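Budget for a toy-tidying robot setup, what am I forgetting?

**Posted by flatpack_fen**

Quick one, need numbers in by end of August so apologies for the state of this.

We're a small group, been told we can have a bedroom setup for tidying work. Soft toys off the bed, into a basket, repeat all day. Humanoid with two arms, hung from an overhead support, cables going up and out. The robot itself is sorted (hire, seperate pot of money, not my problem thank god). What I have to cost is EVERYTHING ELSE and I've never done one of these.

List so far:

- bed, mattress, headboard
- fitted sheets, grey, plain
- pillows x 2
- plush fruit
- plastic baskets with the little holes
- fixed camera + stand
- cable covers for the floor
- spare fingers / finger pads for the hands

Total allowance is 500 a month for running stuff, once the furniture's in. My boss reckons that's loads. I reckon it isn't. Flisik quoted 181 for a set of finger pads and said delivery is "a few weeks", no date. Flestus are cheaper but only sell the whole hand assembly, so not cheaper at all really.

Three things I can't work out:

How many spares of the toys? Do I need to buy all the same ones up front or can I top up later?

Is a proper bed worth it or would a mattress on a low table do? Bed takes up most of the room.

Do I budget for someone's time resetting the toys or does that come under "operator"?

Any help great, ta. Room is first floor in Mendville if it matters for delivery.

---

**mathis perrin**

Did one of these last year, same sort of job. Will try to be quick.

Toys: buy them all up front. Same shop, same order. We topped up after a couple of months and the new bananas were a different yellow and slightly fatter, and it messed up our comparisons between early and late runs. Ended up binning a chunk of it. I'd get 39 or so pieces across the shapes you want. Sounds daft for a bed that has three on it. They go bald where the fingers pinch, seams go, somebody takes one home for the kid. Soft toys are the cheap bit, just do it.

Get shapes that are properly different from each other. One long, one roundish, one awkward. The durian type ones are good for awkward.
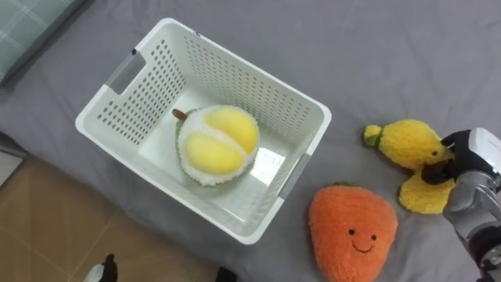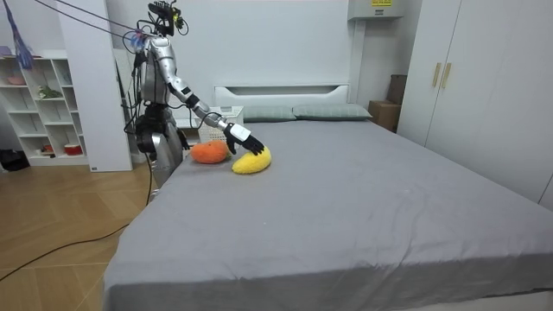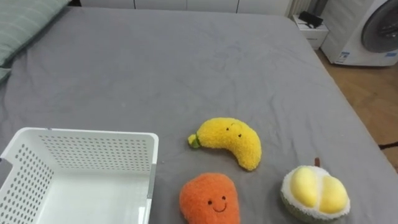

*Banana, the orange one and grey sheet in all three, durian in the first and third. Banana's in the fingers in the first.*

Bed: get the proper bed. Table is fine for the first week and then you want the toy to sink in a bit when the hand presses on it, and a table with a mattress on is never the right height. Check the height against your robot BEFORE you order. Ask the hire people for reach at full lean, not the brochure number. Ours had to go back, 40 for collection plus a lot of moaning.

Measure for where the robot stands too. People measure the bed and the wardrobe and forget you need a clear strip down one side, with a person able to squeeze past when the arm's off. And the wardrobe doors have to open. Or give up on opening them, fine, but decide.

Sheets: at least four the same. Wash them all together so they fade together. Sounds fussy, isn't.

Basket: two identical, one in use one in the cupboard. Mark which way round it goes if you care about that, we did eventually.

Finger pads, 181 is a bit steep but I've paid it. What I'd ask Flisik is whether the set is both hands or one. Ours was one. Read the small print, it's in the bit about "per unit". Order two sets now if the lead time's vague, waiting is dearer than pads.

Reset time: put it in as its own line. If you hide it under operator then the operator does it, and your hours per day drop and nobody can see why. Ours was a student on part days. You want them putting toys back to a written layout as well, otherwise everything drifts to the same corner because that's where it's easy to reach.

500 a month, doable if furniture and first toys are out of it and the person's wages are out of it. If wages are in it, no chance. Go back and ask.

Oh and insurance. Landlord's policy probably doesn't cover something heavy hanging from overhead on a first floor. Ring them first, get it in an email.

---

**tinfruit**

just use a mattress on the floor mate, way cheaper. and supermarket teddies

---

**Mosoti_Rob**

Don't do mattress on the floor, the arms have to reach right down and you'll be fighting it all day. Agree with mathis on the bed.

Couple of things to add as I've only got ten mins:

- **Overhead support.** Is that in the hire price or yours? Ask. We assumed it came with, it did not. Wants fixing by someone who knows what they're doing, which is another invoice.
- **Cables.** Whatever length you're about to order, go longer. Run them round the edge of the room if you can, floor covers only work if people don't kick them.
- **Power.** Count what's going on that circuit. If you've got anything like an air con or washing machine in the same flat it all adds up, and a trip in the middle of a run is miserable. Electrician visit goes in the setup pot.
- **Light.** Blackout blind plus two ordinary lamps. We spent up to 500 on fancy panels and went back to the lamps.
- **Storage.** Boring but video eats drives. Monthly line, not one off. I'd put this above the toys to be honest.

On the camera stand, get a heavy one or bolt it to something. Knock it once and you're setting it all up again.

I'd also keep a small "misc" line and not tell anyone what it's for. Tape, lint roller (you will need so many lint rollers), batteries, zip ties.

---

**flatpack_fen**

Brilliant, thanks both. Wages ARE in the 500, just checked. So that's a conversation for tomorrow morning.

Flisik say it's one hand per set. Course it is. Have asked for two sets and a proper date. Will post the final list when it's signed off incase anyone else gets landed with this.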